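# Offene Türen in der alten Weberei

Brurkville, 04/12/2018. Das Backsteingebäude am Kanal stammt von 1877, gewebt wird darin seit langem nicht mehr. Im zweiten Stock arbeitet heute die Firma Prulura an Greifarmen für kleine Werkstätten und Großküchen. Einmal im Jahr lässt sie Besucher herein. In diesem Jahr standen 117 Namen auf der Liste, viele davon aus der Berufsschule nebenan.

Jolanta Zieliński leitet die Vorführung. Sie erklärt zuerst, wie das System namens Lengyel seine Umgebung erfasst: Eine kleine Kamera sitzt am Handgelenk des Arms und bewegt sich mit ihm. Was sie liefert, läuft auf einem Monitor neben dem Eingang mit.
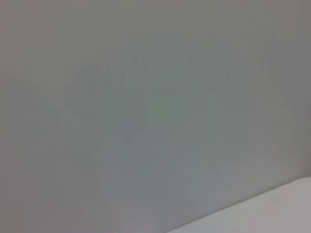
Ein Schüler will wissen, warum man die Kamera nicht fest an die Decke schraubt. Zieliński kennt die Frage. Von oben verdecke der Arm oft genau die Stelle, an der er zugreifen soll. Am Handgelenk sei der Blick enger, dafür nah am Gegenstand. Der Nachteil zeigt sich beim Schwenken, wenn der Rechner für Momente kaum Anhaltspunkte hat und sich auf die Gelenkwinkel verlassen muss.

Die Software dazu heißt Plinudov und wird von Karthikeyan Pai betreut. Er kam im Oktober vor zwei Jahren nach Brurkville und hat vorher Sortieranlagen für Pakete programmiert. Dort waren die Abläufe schneller, sagt er, aber auch eintöniger.

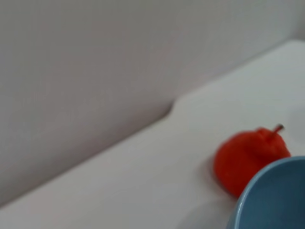

Pai beschäftigt vor allem die Frage, wie ein Programm mit Überschneidungen umgeht. Menschen ergänzen im Kopf, was sie nicht sehen, ein Rechner muss das erst lernen. Auf dem weißen Tisch verdeckt der Rand der hellblauen Schale einen Teil der roten Frucht, und Plinudov soll trotzdem abschätzen, wo sie aufliegt. Schatten machten ihm dabei mehr Arbeit als Farben, sagt Pai.

Verkauft wird Lengyel bisher nicht. Zieliński spricht von zwei Betrieben, die das System erproben wollen, Namen nennt sie keine. Die nächste Gruppe wartet schon im Treppenhaus.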